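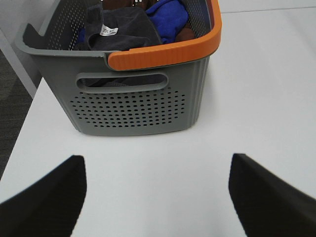
The view from the wrist of the Kundix arm, with the basket up on the bench.

Kundix laundry kit open for trial

18 Oct 2021

Members who handle linen in any quantity will want to know that the Kundix laundry kit can now be booked for trial through the Murkby office. It is a bench-mounted arm with a two-finger gripper, a wrist camera and software for one job: taking mixed textiles out of a basket and laying them out for folding. It doesn't fold. Kundix says a folding module is planned for June, but we'd treat that as a hope until there's a price on it.

Kerttu Heinonen ran the kit for 11 days and has passed on her notes. Set-up took her most of a morning, and the greater part of that went on levelling the bench. The software wants a plain, light-coloured work surface. It will cope with a patterned one, but it stops more often to ask for confirmation, and you'll get sick of pressing the button.

Towels and fleecy items were the best performers. Thin shirts and anything slippery gave more trouble, and fitted sheets are not supported at all. Kerttu's advice is to sort those out before the basket goes on the bench.

The grip setting matters more than the manual lets on. It runs from 1 to 7 and comes set at 5. She dropped it to 4 for knits
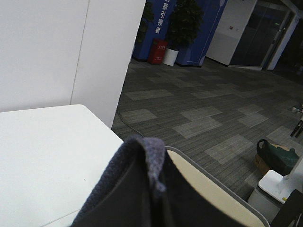
and left it there for the rest of the trial, with no pulled threads that she could find. Heavy items want it higher. The setting is buried two menus down, under Handling, and goes back to the default whenever the power is switched off.

Floor space is worth thinking about as well. The bench itself is modest, but you need room to walk right round it, and the power lead should be taped down if it has to cross carpet. Ehab Alaoui looked after the cabling for the trial and suggests putting the bench close to a wall outlet from the start – shifting it later means calibrating all over again.

Baskets need to be rigid. Soft-sided hampers sag and confuse the camera. A perforated plastic one with firm walls is fine, and the colour makes no difference.

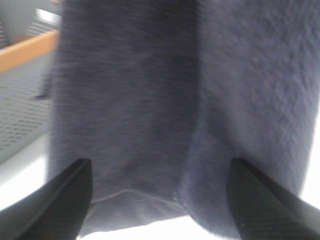 Booking and costs

Trials run for 5 days and include delivery, a half-day of training and phone support from Fawzy, who service the arms locally. Members pay freight only. Ask for the trial form at the Murkby office.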